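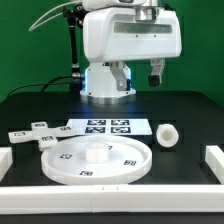
Marked part

A marked part (also called a tagged part or, in older workshop notes, a checkered piece) is a loose object, usually made of light-colored plastic, that carries one or more square black-and-white markers on its faces. The markers, known as fiducial markers, let a camera and a computer work out where the part lies and which way it is turned. Marked parts are found in teaching workshops, in studies of how things are put together and taken apart, and on a good many hobby benches, where they are often made at home on a 3D printer and treated with the same fondness as a favorite set of wooden blocks.

Name and general idea

The word "fiducial" comes from the Latin for trust, and it has long been used by surveyors and printers for a point that can be relied on when measuring. A fiducial marker follows the same idea. It is a plain pattern of black and white cells inside a black border, with a light margin around the outside, and its size is known beforehand. When a camera sees the four corners of the square, the slant and size of the shape tell the computer how far away it is and at what angle. The pattern in the middle says which marker it is, much as a house number tells one front door from its neighbor.

A marked part is simply an object made, or altered, to carry such squares well. This sounds like a small thing, and in many ways it is, but a surprising amount of care goes into choosing a shape with enough flat room for the markers and still enough character to be interesting to handle.

Shapes

Crosses, trays, rings and forked pieces are all common. A cross is a great favorite with beginners, who like that each arm offers its own flat place for a marker, so that a hand or another part can cover one arm and leave the others in view. Round trays are handy as a home for smaller pieces, and their rims keep things from wandering off across the table. Forked and branching parts are harder to make tidy, but they are useful for fitting exercises, where one piece has to be brought up to another at a particular angle.

Curved parts need a little more thought. A marker wrapped around a bend no longer looks square to the camera, and its position will be read poorly or missed altogether. Makers therefore tend to leave a flat pad in the middle of a curve, or keep the curve gentle and the marker small.

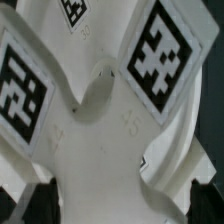

Square markers on the two arms of a forked off-white plastic part. The number 45 is faintly marked just below one of them.

Materials and making

Most marked parts are printed in white or off-white plastic with a matte finish. Shiny plastic throws back the light of a lamp in a bright patch, and a patch that falls across a marker can hide half its cells. Kamil Gajdoš, whose handbook for the Plotholm summer workshop is still passed around in photocopied form, recommended a light sanding for any part with a gloss to it, and asked his students to wipe off the dust afterward before applying a sticker.

The markers themselves may be printed on paper or sticker sheets and glued down, painted through a stencil, or built up in two colors of plastic as the part is made. Stickers are the easiest by far and can be replaced when they wear. Painted markers stand up better to handling, though the edges of the cells are seldom as crisp. Two-color printing gives lovely results and takes a great deal of patience – Gajdoš warned that a single cross could keep a printer busy from breakfast until supper.

A common beginner's mistake is to trim a sticker right up to its black border. The pale margin is part of the marker, and without it the black square can run together with whatever lies behind it. On a dark table this matters even more, and many makers leave a wider margin than they strictly need, even if the outline ends up a bit wobbly from the scissors.

Numbering

Every marker in a set normally has a pattern of its own, and each pattern stands for a number. People cannot easily read the patterns by eye, so it is usual to keep a list saying which number belongs to which face of which part. Some makers also put a number on the plastic itself in pencil, in ink or as shallow raised figures. Habits differ from one workshop to the next, and a number found on an old part may refer to a marker, a drawing or a storage drawer, which has led to many a long afternoon of sorting.

The Plotholm list ran to 100 entries and was kept in a school notebook. Tainá Vieira later copied it out for the workshop at Portela and added small sketches of each part with its markers in place, a kindness that newcomers have been grateful for ever since.

Table and background

The surface under the parts deserves as much attention as the parts themselves. A plain, dark, matte top is generally preferred for white pieces, as the outlines stand out clearly and there is no wood grain or printed pattern to be mistaken for something else.
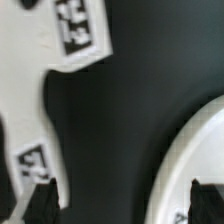
Cloth is sometimes used in place of a painted or coated board, but it wrinkles, and a part set down on a wrinkle sits at a tilt. Felt has its defenders all the same, mostly for the pleasant quiet it brings to a room full of people putting down plastic pieces.

Light should be soft and come from more than one side. At Portela the usual arrangement was a pair of lamps aimed at the ceiling, with the blinds drawn in the late afternoon when the sun came in low.

Care and storage

Marked parts are not delicate, but their markers are. Finger grease dulls the white areas, and corners of stickers lift if the parts are stacked face to face. A soft cloth, barely damp, is enough for most smudges. Parts are best stored on edge in a divided box, with a sheet of tissue between the larger ones. Heloísa Leite's notes on the Portela collection suggest looking over each set after 30 sessions and replacing any sticker with a lifted corner or a scratch through its border.

See also

Calibration board
Fitting exercise
Registration mark
Stencil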